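Search this forum

Search

Costumes & Props > Recital wardrobe

Bracelets and bangles for the December show, yes or no?

4 min read

skiswood_mom
My daughter is in the Skiswood youth company and they are doing a folk suite in December, 24 dancers from three levels. The costume sheet says "wrist jewelry, mixed colors, parents to supply." No other detail. I have never had to buy jewelry for a dance show before. Do people sew it on, or tape it, or do the kids just wear it? She is 9 and has small wrists. The hall is the Roussel, if that matters for the floor.

TPan
Tsung-han Pan here, I did wardrobe for the Candness studio for six seasons. Elastic only for that age. Anything with a clasp will open during the turns. Tack it to the cuff of the blouse with two stitches on the inside and it will stay where you put it. If the blouse is short sleeved, use a bit of fashion tape under the widest bead.

Eugenie_L
I would skip it completely. We had a strand break in a dress rehearsal and the beads went everywhere. One girl slid on them and the whole second half stopped while they swept. The director at our school, Fulgencio Goicoechea, banned all beads after that and the audience has never missed them. Wide ribbon in the same colors does the job from row four back.

TPan
A strand breaks when the elastic is old. Restring it every year and double the cord. I used 27 sets in one show and lost none.

Eugenie_L
Good for you, but the original poster is not going to restring anything. She has one kid and one costume. Ribbon costs next to nothing and can go in the wash.

thibault.a
It depends on the choreography. If there is floor work or partner holds, no beads, they dig into the other child's hand. If it is mostly line and circle steps with the arms up, beads are fine, and they do catch the light. Ask the teacher which one it is before you buy.

skiswood_mom
Thanks, all. I asked. The teacher is Raphaël Jacquet and he says circles and lines, with one section where they hold hands for around a minute. He is fine with beads on the outside arm only. I got out what we have at home to see if any of it would do.
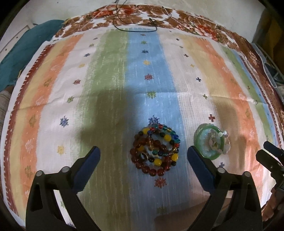

Beaded bracelets and the jade bangle, on the striped tablecloth.

The bangle came from my aunt, so I am not sure about putting it on stage. Would the bracelets be enough by themselves?

TPan
Leave the bangle at home. It is rigid, it will be too big for a 9 year old, and if it flies off it can crack or hit somebody. The bracelets are plenty. Two or three on the one arm, no more, or they slide down over the hand.

thibault.a
Agree on the bangle. Jade on a hard stage floor is a bad idea. Have her rehearse in the bracelets at least once before tech so she gets used to the feel. Mine kept looking at her wrist the whole first run.

Eugenie_L
Still say ribbon. But if you go with beads, pull hard on every strand first, over a bowl. Better in your kitchen than at the Roussel.

hemline
Does anybody know if Tratstead still sells the clear cord by the spool? The craft store near me only has the thin kind and it cuts through after a few wears.

TPan
They did last season. Ask at the counter, it was not out on the shelf.

skiswood_mom
OK, bangle stays home. I will try the pull test tonight, and if any of them snap she gets ribbon. Do you stitch the bracelets on before or after the blouse is pressed?

TPan
After. Press first, let it cool, then stitch.

Contact us | Forum rules | Copyright, all posts belong to their authors | Back to top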